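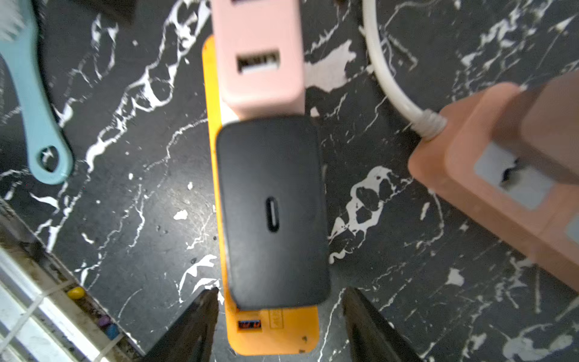 Ticket 2427 — Guest wifi drops every evening, back room only
Opened by Ravindra Shukla, 28/06/2025
Site: Wodstead branch
Status: Closed
3 comments · 0 shares

Problem as reported

Guest wifi in the back room goes away at closing time and comes back after a few minutes. Front room is fine. Staff network is fine in both rooms. Customers get "connected, no internet" and then lose the network name completely. It has been going on since the switch from the old Gramport router in April, but staff only started writing down times this week.

Equipment: Duan router in the office, one Duan access point in the back room ceiling, one in the front. Both access points are wired to the same switch. Firmware is whatever came installed.

Tried before opening the ticket:
- Restarted the router. No change.
- Forgot the network on two phones and joined again. No change.
- Moved the back room access point to a different port on the switch. No change.

Comment 1 — Ivan Mykhailiuk

Please send the router log for an evening when it happens, and tell me which channel each access point is using. The channel is under Wireless, then Status. Don't change anything yet.

Does the light on the back room unit change color when it drops?

Comment 2 — Ravindra Shukla

Log attached. Front is on channel 36, back is on channel 56. The light goes from white to amber and stays that way until the network comes back.

I stayed late and sat at the table by the window with a laptop running a ping to the router. It was clean all through dinner. The ping stopped when the guest network went, and came back a few minutes later. The laptop was also plugged into the wall jack in that room, and the wired side never missed a reply.
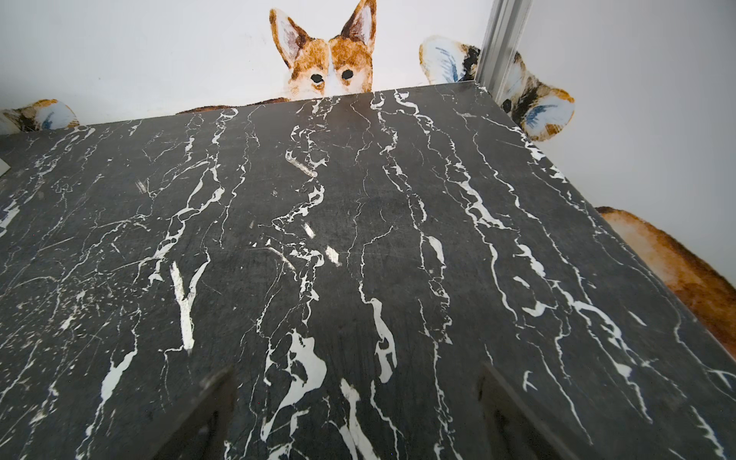

Table by the window, back room.

One more thing. Grultport installed the access points and left a sheet with the admin password, but it doesn't work on the back unit. It does work on the front one.

Comment 3 — Ivan Mykhailiuk

Thanks, the log helps. Two separate things here.

First, channel 56 is shared with radar. If the access point thinks it hears radar it has to get off the channel, and the log shows 26 radar events, all from the back unit. After each one it moves, sometimes to another radar channel, and then it has to listen before it can transmit again. That is your few minutes of amber. I can't say why it's worse at closing. It may be a false detection.

Second, the back unit was never adopted by the router, so it has its own settings and its own password. That's why it was choosing its own channel while the front one stayed put.

Steps:
1. Hold the reset button on the back unit until the light blinks, then let go.
2. In the router, open Devices and adopt it.
3. Set the 5 GHz channel to 44, fixed. Leave width at 40 MHz.
4. Move the front unit to 149 so they don't overlap.
5. Update firmware on both, one at a time.

Resolution

Steps done by Ravindra before opening. The reset took two tries — the first time the button was released too early. No drops in the back room through the following week, and no new radar entries in the log. The password sheet has been replaced. Grultport has been told about the missed adoption and will check the other branch.

Closed by Ivan Mykhailiuk. Reopen if the amber light comes back.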